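Kivila Magnetic Screwdriver Set: Six Months on My Kitchen Table

I have been meaning to write this one up since June, when the set finally stopped being the new thing in the drawer and became the thing I reach for without thinking. I like to live with a tool for a good while before I say much, partly out of fairness and partly (my family would say mostly) out of slowness. So settle in, because I have a lot to say about a box of screwdriver bits.

First, where I'm coming from. I am not a professional. I fix up old electronics and small appliances for the neighborhood, the church office and anyone who catches me in the grocery store. That means desktop computers, a great many laptops, sewing machine pedals, doorbells, toys that used to sing, and one accordion I will not be taking on again. Before the Kivila I used a set my father-in-law handed down, which had beautiful handles and about half its bits, and a cheap folding kit from Olau that I kept in the car. The Olau is fine for a loose license plate. I wouldn't take it inside anything I cared about.

The Kivila comes in a flat case with a lid that slides instead of hinging, and I was sure I would hate that. I don't! A hinged lid wants a whole second patch of table to lie on, and my table is usually spoken for. This one slides off, tucks under the tray, and everything stays in reach. The bits sit in soft rubber slots that grip well enough to turn the whole tray upside down, which I did once by accident over a heating vent and have thanked my stars for ever since. There are 111 pieces all told, counting the handle, the extensions, the little pry tools and the tweezers. I use maybe a third of them. I have never met a triangular screw in my life, but I'm ready when it comes.
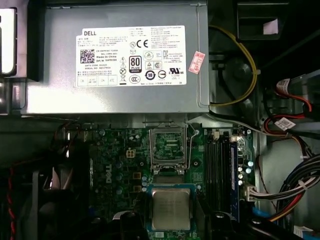

The handle is what you are really paying for, so let me spend some time on it. It's a slim aluminum barrel with a spinning cap on the end that you rest your palm or fingertip against, and the cap turns so freely that you can drive a small screw down with just your thumb and middle finger. Getting at the screws around a desktop power supply is the job that sold me on it. On the Dell in the photo the supply is a big gray metal box inside the case, and working near something that size with my old fat-handled driver meant scraped knuckles and a certain amount of language. With the Kivila and its longer extension I can keep my hand outside the case altogether. If you do this sort of work yourself, please unplug the cord first, and leave the supply itself closed up no matter how curious you are. You only ever need the screws that hold it to the case.

Now, the magnet. People get nervous about magnetic drivers and electronics, and I've been asked about it more than anything else. I have never had a bit of trouble with it in anything I've repaired, though I do keep it away from my old cassettes out of habit. The pull is strong enough to hold a case screw straight out sideways while you line it up, and with the short bits it will carry a fairly heavy wood screw too. Where it gets weaker is with the long extension and the flexible shaft. By the time the magnetism has traveled down the flexible shaft it's more of a suggestion, and I have dropped more tiny screws with that attachment than I care to admit. I mostly leave it in the case.

The bits themselves have worn very nicely. The number one and number two Phillips get nearly all the exercise, and after months of it the tips are still crisp, with the dark finish rubbed a little shiny at the corners. I did twist one of the small hex bits, entirely my own fault, trying to free a rusted screw on a lamp base that should have been drilled out. Kivila sent me two replacements in a padded envelope, and I had only asked for one. That went a long way with me.

There are things I'd change. The labels next to the slots are molded into black rubber in black lettering, and I am of an age where that is simply unkind. I ended up dabbing a white paint pen over the sizes one Sunday afternoon and wiping off the extra with a rag, and it looks homemade but I can read it from my chair. The tweezers are too soft at the points and bend if you look at them sternly. The plastic pry tools do all right on a phone case, but they chew up fast, and I would have happily given up a dozen of the odder bits for a few more of them.

I should mention the competition, because I borrowed the Tenilport set for a couple of weeks to be fair about it. The Tenilport handle is thicker and covered in rubber, and if you have arthritis in your thumbs you may well like it better. I found it wonderful for cabinet hinges and outlet covers and clumsy for everything smaller. Its bits are a touch longer, so they get into deep holes without an extension. The case, though, has a latch that pops when you carry it by the wrong side, and I spent a long evening on my knees in the hallway finding out which side was wrong. The Ghaffari set is the one the serious folks talk about, and I've handled it in a shop. It is lovely. It also costs 3 times as much, and I couldn't come up with a single job on my shelf that it would do and the Kivila wouldn't.

Who is it for? Anyone who opens things up more than once or twice a year, I'd say. It makes a very good present for a teenager who has started taking apart game controllers, especially if you throw in a small parts tray so the screws don't end up in the carpet. If all you want is something to tighten the handles on your pots, the Olau will do you for the price of a sandwich.

I'd give it four and a half stars, with the half taken off for those black-on-black labels. I have already bought a second one for my sister's house, where the kitchen drawer holds one butter knife with a bent tip and a great deal of hope.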